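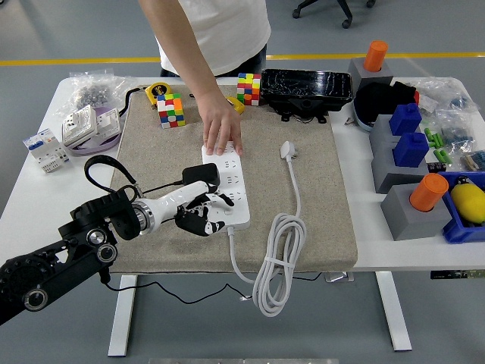 Hinamico Desk Power Notes is a small collection of written entries on the things that live on and under work tables: power strips, adapters, extension cords, and the knots they form when the lights go out. It covers plugging in, unplugging, coiling, and the long search for the other end. A typical table in the collection has a white power strip lying on a diagonal, one black adapter in an upper outlet, a coil of white cord held with a twist tie, and a couple of Rubik's cubes that have no electrical role whatsoever. We log the cubes too. See "Bystanders" further down.

What's in it

557 entries, one per table visit, in a single tab-separated file called entries.tsv. Each entry is a few sentences written by whoever looked at the table, plus a handful of fields. There is also notes.txt, where we put arguments we didn't finish.

Fields

entry_id - a number. They skip in places. Entries got merged and we left the holes.
surface - bare table, mat, carpet, floor, windowsill, other. "Other" includes a piano.
strip_state - in use, idle, unknown. An adapter in a socket counts as in use even if its far end goes nowhere we could find.
cord_state - loose, coiled, tied, knotted, regrettable.
tie_type - twist tie, hook-and-loop, rubber band, tape, its own plug tucked through the middle.
bystanders - free text.
remarks - free text, occasionally about lunch.

How the tables were picked

Sun-ja Bang walked the two floors of the Wundix building in July and wrote up every table that had a strip on it. Later we added tables from the repair room at Drirham, where the standard of coiling is higher and they know it. People were asked to leave things as they were. Some tidied up anyway, and those entries have "tidied" in the remarks so you can drop them if you want cords in their natural condition.

On coiling

The field that caused the most trouble is cord_state. Sun-ja's rule is that a cord is coiled if you could pick it up by the loops and it would stay one object. Stellan Strömberg holds that a coil without a tie is a pile with ambitions. We went with Sun-ja's rule for "coiled" and gave Stellan the value "tied" for his own use. Every tied cord is also a coiled cord, so only the stricter value gets written down. A coil hanging off the side of a table still counts. Gravity is not a field.

"Regrettable" was supposed to be temporary. It means two or more cords that can't be told apart without pulling on one and watching what moves.

Bystanders

Anything on the table that isn't power equipment goes here. Tape measures are common and so are puzzles, mugs, and single gloves. We thought about making a proper list of allowed values, got to 10, and hit an object that three of us called three different things. It's free text now. Expect spelling.

Known problems

Strip length was never measured, despite the number of tape measures on hand.
Plug types are not recorded before entry 100. Sorry.
White cords on white tables are undercounted. We found one by leaning on it.
Two writers used "adapter" for any black box with a lead. If you need the distinction between an adapter and a charger, you'll have to read the remarks, and you may come away with less of it than you had.
The piano appears twice.

Using it

The file opens in any spreadsheet program. Import it as text, or entry numbers with a leading zero will lose it. Version 2 is the current one. Version 1 had a column named Ok, which held either a yes or a blank, and no one could remember what had been asked. It's gone. If your script depends on it, we'd like to hear what you thought it meant.

Corrections

Send them to Stellan with the entry number and the old and new values, one correction per line. Disputes over whether a cord is knotted or regrettable go in notes.txt, at the bottom, under the others.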